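Tendale Help Forum
Phones and tablets > Storage and updates

Phone says storage full but I can't find what is using it

I have a Neagu phone bought second-hand in August. It has been fine until this week, when it started telling me there is not enough space to install the system update. The storage page says I have 2 GB free. The update wants more than that, though it doesn't say how much more.

I have been through the obvious things. I don't keep music on it, I only have a handful of apps, and I moved all my photos to the memory card as soon as I got it. When I add up the apps in the list they come nowhere near the total. Most of the space is under a heading called "Other", and when I tap it I get a message saying these files can't be shown.

There is also a folder called Saved on the phone itself, and what is in it won't move to the card. The Move option is greyed out.

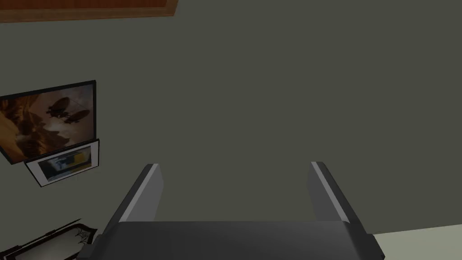 Gripper, wall, two framed pictures

I don't mind losing things if I have to, but I would like to avoid a full reset. The bank app took ages to set up. I have restarted it several times and taken the card out and put it back in.

Posted by windowbox on 2022-10-01

Marlpit

"Other" on the Neagu phones is mostly three things: app caches, messages with attachments, and old update files. The last one is probably your trouble. If an update fails part way through, the phone keeps what it has already downloaded and then starts again from the beginning next time, so you can end up with several copies.

To clear it, go to Settings, then System, then Updates, and press the three dots in the top corner. Choose Remove downloaded files. It won't ask you to confirm. On mine the Other figure didn't change until I had restarted.

While you are there, turn off Download automatically, or it will fill up again overnight.

As for the Saved folder, the Move option is greyed out when the battery is below 18 per cent or when power saving is on. That caught me out as well. Put it on charge, switch power saving off and try again. Two or three pictures won't make much difference to your space whichever way it goes.

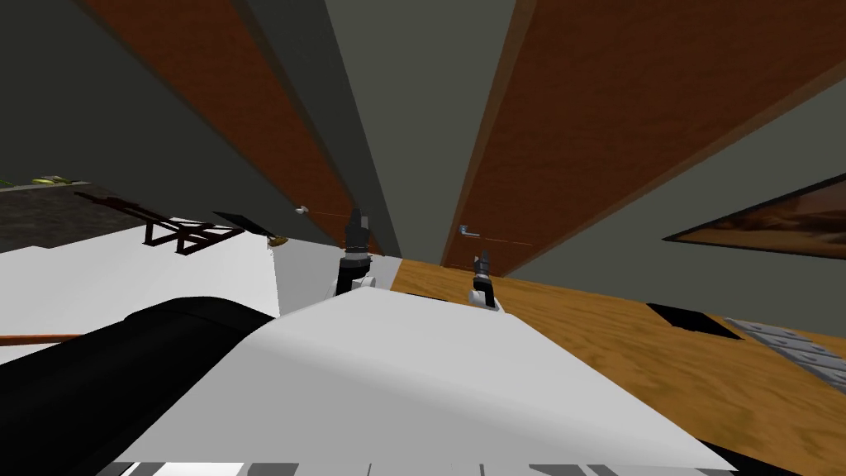 Reply by ferrybridge, Gomville

I'd agree with clearing the update files first, but check your messages too. The built-in message app keeps every picture and video anyone has ever sent you, and deleting them from the gallery does not delete them from the message. I had a family group that was using more room than all my apps put together.

Open the message app, go to its own settings (not the phone settings), and look for Keep messages. It is set to Forever when the phone is new. I have mine on the last 200 per conversation. You can also open one conversation, press Details and delete only the attachments, which leaves the text alone.

Don't bother with the cleaner apps in the store. I tried the Windau one and it found 273 MB, nearly all of it thumbnails that the gallery made again the next time I opened it. It also put a notification on the screen every morning until I removed it.

If you want the update done today, you can install it from a computer with a USB cable. The download sits on the computer, so the phone needs much less free space. The cable has to be a data one. Some charging cables won't work for this, and the phone just shows up as charging.
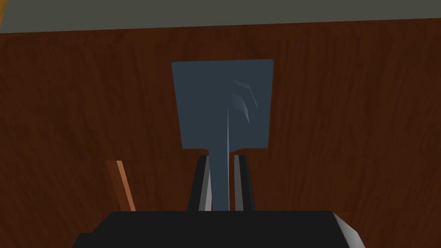 Reply by old_kettle

just reset it. I had the same phone and tried everything for weeks, did the reset in the end and it was fine after. Back up first. You will have to do the bank app again but it's ten minutes if you have the card reader handy

Follow-up by windowbox

Thank you all. Power saving was on, so that explains the Move option. I removed the downloaded files and restarted, and the update is installing now. Will look at the messages this evening.

This topic is closed to new replies.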